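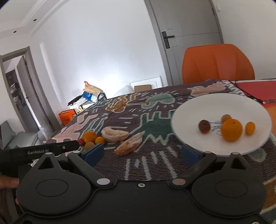 How to wash a woven tablecloth without shrinking it

Cotton and linen cloths with a woven pattern lose most of their size in the first hot wash. If yours is new, measure it before you start and write the length and width on a slip of paper. You will want those numbers when it comes time to stretch it back.

What you need

Mild liquid detergent
A white towel
A bathtub or large sink
An iron with a steam setting

Test the color

Wet a corner of the towel and press it on the darkest part of the pattern for a minute. If color comes off, wash the cloth by itself in cold water and skip the soaking step.

Treat the stains

Scrape off wax or dried food with the back of a spoon. Rub a little detergent into grease spots and leave it for 7 minutes. For red wine or coffee, pour cold water through the back of the fabric. Don't use bleach, even on white cloths, if you can't be sure what the thread is.

Soak and wash

Fill the tub with cool water, stir in 3 tablespoons of detergent and lay the cloth in loosely folded. Press it down every so often for half an hour. Drain and rinse until the water has no suds. Don't wring. Roll the cloth in dry towels and lean on the roll.

A machine is fine for hemmed cloths on the delicate cycle with a low spin. Fringed ones should be done by hand, or the fringe will knot.

Dry and press

Hang it over two parallel lines so the weight is shared. While it is still damp, lay it flat and pull gently on opposite edges until it matches your measurements. My own cloth is 158 by 252 cm and usually needs a pull along the long side only.

Iron on the wrong side, working out from the middle. Let it cool flat before folding.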